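Setting Up Your Flolell Meeting Kit
Section 2: Your first tenant meeting

Okay, you've got the sign-up sheets and the Flolell login, so let's get people in a room! I've set up a lot of these for renters' groups and I still go through the steps in order.

1. Pick a time when parents and shift workers can come. Ask before you book. I once chose a weekday morning for the Josov Street building and got 2 people, both very polite about it.

2. Open Flolell, tap New Gathering and type in the address. Leave the "public" box unchecked for now.

Caution: once that box is checked, the landlord can read your agenda too. You can't undo it for that meeting.

3. Print the agenda in big type. Six items is plenty (I've tried 11, and we went home at item four).

4. Book the room. The Marnus Center lets tenant groups in free, and room 109 has step-free access and a restroom right next door.

Note: ask for the key code the day before, while the front desk is still open.

5. Set up a table near the door for sign-in, childcare forms and bus fare envelopes. Put the envelopes where people can take one without asking. 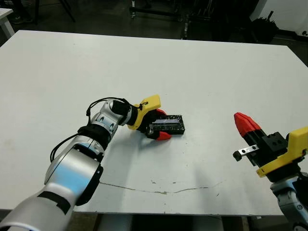 A white tabletop, two views
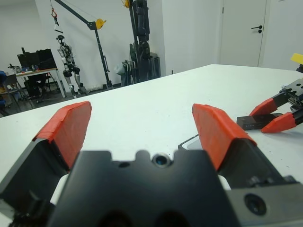 6. Open with a round of first names only. Some folks are scared of eviction and don't want their full name on anything, so please don't push!

7. Save your notes under Lazaridis Fund if you want your snack money back. Receipts go in the same folder.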